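Diary Entries Kitchen Garden About
Search this diary Enter words Go
Notes > Kitchen > July

Toy vegetables, evening

I came back from Plindetbridge with the shopping at six, and my feet were tired. 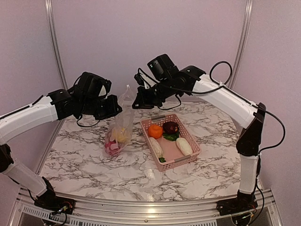

I paid 153 for everything at Stavska, and it seems to me too much for one small walk. Tonight I want to put the play things in order. A clear bag with a twist tie is good for the small pieces, and the pink basket is good for the toy vegetables, as it has handles and I can carry it to the shelf. I still look for the toy carrot. Tomorrow I will look under the sofa, and then I must wash the curtains.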